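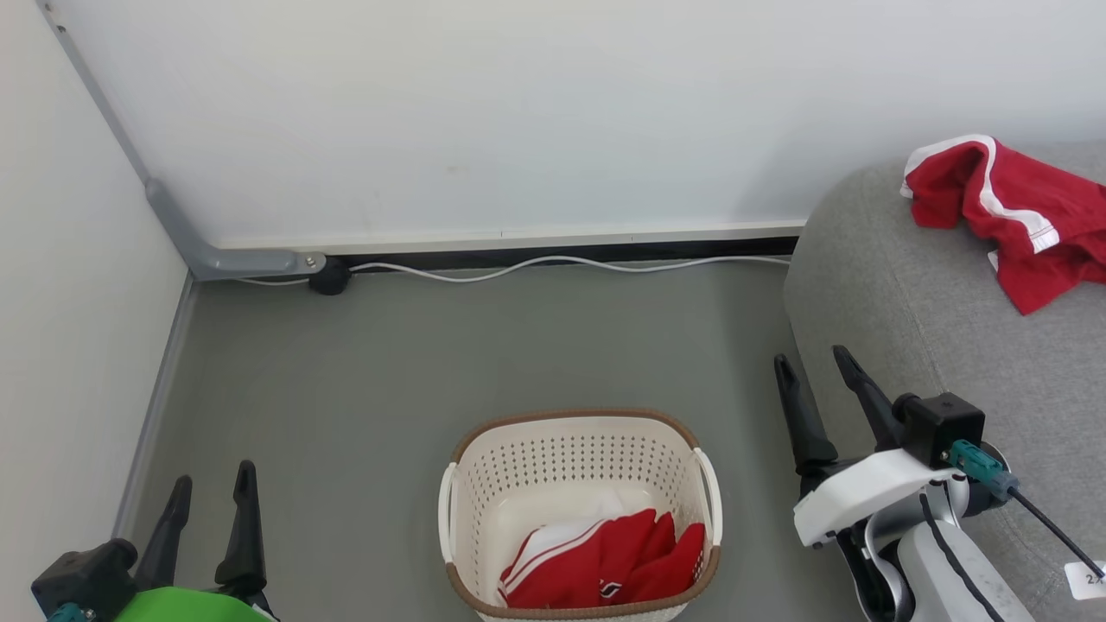 Books / Young Adult / News

Third Gikcombe novel moved up to December

The third book in Johanna Zwahlen's Gikcombe series will come out in December, 13 weeks earlier than first planned, her publisher Flelum said on 22 January 2021.

The new book is called "The Salt Door." It picks up the story of Lévesque, the runaway mapmaker who ended the second book locked inside the flooded city of Flemis. His sister has until the spring tide to get him out, and the only people who know the tunnels are the smugglers who sold him.

Flelum said the final draft came in early and needed few changes. Zwahlen has cut 50 pages from it, most of them from a long sea voyage in the middle.

"I liked the boat chapters, but they kept the sister away from the city too long," she said. "She needed to be in those tunnels by chapter 3."
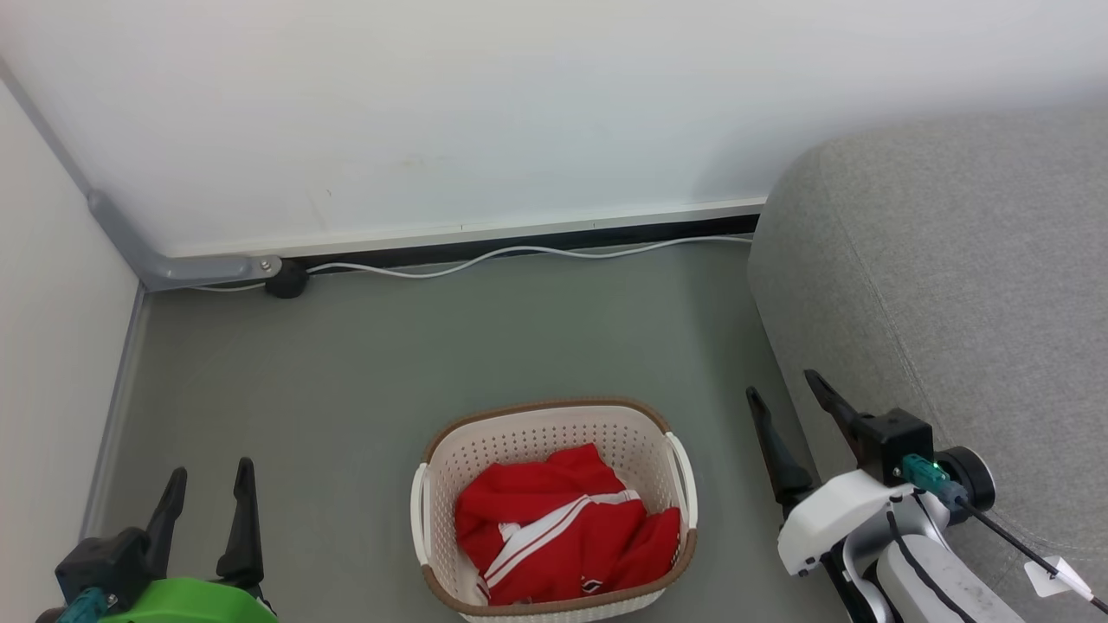
Gray pipe and white cable along the foot of a white wall.

Alois Holzer, who edited the first two books, is also the editor of this one. He said the story is told in 101 short chapters, with the brother and sister taking turns -- a change from the earlier books, which had one narrator each.

The hardcover and e-book will be released on the same day. An audio edition is planned, but no reader has been named.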